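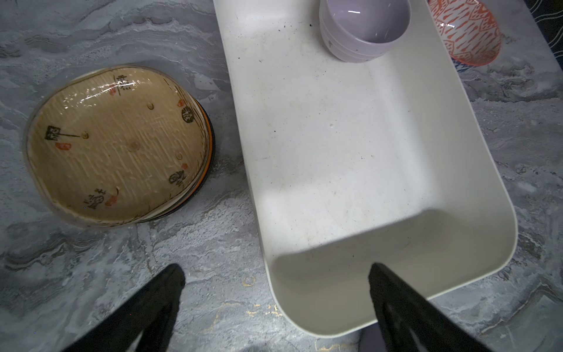 Is the Bollidby guideboat shop worth the drive if you don't row?

I don't row, and I'd go back next month. I went up in September for the open day, mostly to find out about the guides and hotels on Avetti Pond, and I stayed until they started closing the big doors.

The shop sits at the end of a dirt road, 11 miles past the last gas station (fill up first!). It was started as a repair shed for the Yurchenko House, the old summer hotel across the water, and they still have the hotel's boat ledger out on a table where you can turn the pages yourself. I spent way too long with that thing. Every guide who took a guest out had to sign for the boat, and some of them wrote little complaints in the margin — leaky seams, a missing oar, a gentleman from the city who would not sit down.

What I hadn't understood was how much farming these men did. The talk in the upstairs room went into it, and the short version is that guiding paid in summer and the rest of the year you had potatoes, a few cows and whatever the hotel would buy from you. One farm on the Wundton road sold the hotel 1000 pounds of butter in a single season. The barn is gone now but the stone wall still runs right along the shoulder, and I pulled over on the way home to look at it.

Downstairs they had a boat up on stands with half its planking off, and a man let me lift the finished one next to it. It weighs 62 pounds, yoke not included, and guides carried those over the portages on their shoulders. I managed from one end of the shop to the door and that was plenty for me.

The boat rides were full by 10 in the morning, so sign up when you get there if you want one. I didn't, and got the cemetery walk instead, which I ended up loving. Several of the names from the ledger are up there, all in the back corner under the pines, and the path is steep and full of roots. Wear real shoes.

Parking is in the hayfield. Admission was free, though there's a jar for the roof fund, and the reprint of the hotel's 1890s map is in the front room by the stairs. I bought two and have already given one away.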